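**Wanted: someone to look after our tap cell (and its twin on the screen)**

I run the test cell at Floltetlow, in Clestow, and I need a second pair of hands. Possibly a better pair than mine.

The job in short: we test kitchen and bathroom taps by having a robot arm turn their levers, over and over, until something wears out or we run out of patience. The arm does it beautifully when it's set up properly, and terribly when it isn't, and getting it from the second state to the first is most of what you'd be doing. There's one arm, one gripper, a bench with clamps and a rack of taps waiting their turn. We call the whole thing Grurnska, for reasons that go back before my time.

We also keep a simulated copy of the cell. Every new tap gets tried there first, so that if the finger is going to miss the lever or come down on the spout, it does it on the screen and costs us nothing. I didn't believe in this when I started. Then I bent a finger on my 8th day (a real one - the gripper's, not mine) and I've been a convert ever since.

**What you'd be doing**

- Getting the cell ready in the mornings: wiping down the gripper, checking the fingers for wear, running the arm to its home position and making sure it agrees with the controller about where home is.
- Swapping fingertips. We change them every 324 hours of running, or sooner if they look sorry for themselves.
- Teaching the approach for each new tap, first in the simulator and then at slow speed on the bench.
- Keeping the two in step. If you move a clamp on the bench, you move it in the simulator the same day. I'm a bit of a bore about this one.
- Greasing, tightening, chasing cables, finding out why it stopped at three in the morning, and writing it all down in the log so the next person can read it.

There are 157 taps on this year's list, and no two makers seem to agree on where a lever should go. Some are long and thin, some are stubby, and a few have a shape I can only describe as a duck. You'll end up with strong opinions about taps. Sorry in advance!

**Who I'm hoping for**

You've looked after a machine before and cared whether it was right. It might have been a robot, but it could just as well have been a packing line, a lathe, a 3D printer or a very old tractor. You can use a spanner and a dial gauge without being shown which end is which. You don't mind sitting at a computer for part of the day, nudging a target point by a millimetre and running the thing again.

If you've used simulation software, lovely. If not, I'll teach you, and you'll have the basics within a couple of weeks. No degree needed, and please don't let the word "robotics" put you off.

To give you a flavour of the screen side, a lever approach looks like this:
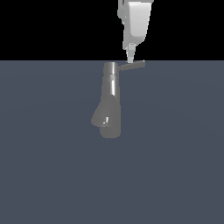 *Fingertip at the end of the lever, in the simulator.*

Getting the finger to the right spot on a lever is fiddlier than you'd think. Too near the pivot and the arm has to push hard, too far out and it can slip off the tip halfway through a turn. Expect to do plenty of it, with me at the next desk muttering at my own screen.

**The practical bits**

It's a full-time post, days only, starting in August. The cell runs overnight but you don't have to - it sends us a message when it stops, and we read it over breakfast. We're in the unit by the river Were, with parking and somewhere dry for bikes. There are 13 of us in the building and the kettle is shared. The simulator work can be done from home, and is being done from home by me as I type this. The bench work can't, but there's room to keep well apart.

**How to apply**

Send me a CV and a few lines about a machine you've kept going, what went wrong with it and what you did. I read that part first. Photos of the offending bit are welcome. Use the jobs form on the Floltetlow site and put "Grurnska" in the subject box, or it goes to sales and they'll try to sell you a tap.

Interviews will be by video call, followed by an hour at the bench for anyone we'd like to see again.

Posted May 11, 2020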